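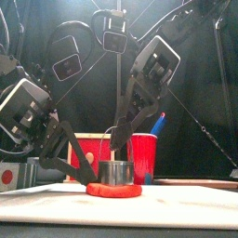
Netau Object Table
Second progress report to the Miettinen Fund
Prepared by Esperanza Wojcik, Plokandale, September 21, 2019

With this report I inform you about the work done since the first payment. The aim of the project is the same as in our application: to put together sets of ordinary household things which day centres can borrow and use on a table with older visitors. The visitors take the things in the hands, they name them and they talk about where they used them.

The first set is now complete and it has been lent out 7 times. The second set is in preparation. We had planned to finish it in summer, but the selection took more time than I expected. Several things were too heavy, and a glass jar was removed after advice from Zendell, who check the sets for us.

We try to choose things that ask for different movements. A small metal tin with a wire handle can be lifted with the fingertips. Modelling clay can be pressed flat, and other things can be put on top of it. A padlock is small but has some weight, and many people like to hold it. A bowl and a piece of cloth are simple, but they begin long conversations. One visitor told us about the kitchen she had in 1981, with all its drawers.

For the cups we decided to use plastic ones of the party type. They are light and cheap to replace. A pen or marker standing in the cup makes a good small task, because it must be pulled out and put back. An empty cup falls over easily, so we have tried tape at the base.
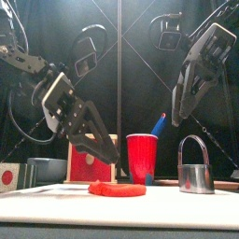
Red cup with blue marker, and blue tape at the foot of the cup.

Money. From the grant of 4000 euros we have paid the things, the storage boxes and the printing of the cards. The bills are in annex 2. The transport was more expensive than in the budget, and I ask for your permission to move the remaining printing money to this line.

Next steps. The cards for the second set must be corrected, and the clay needs a box with a better lid. The set should go to the first day centre in December. I will send the final list of contents together with the next report.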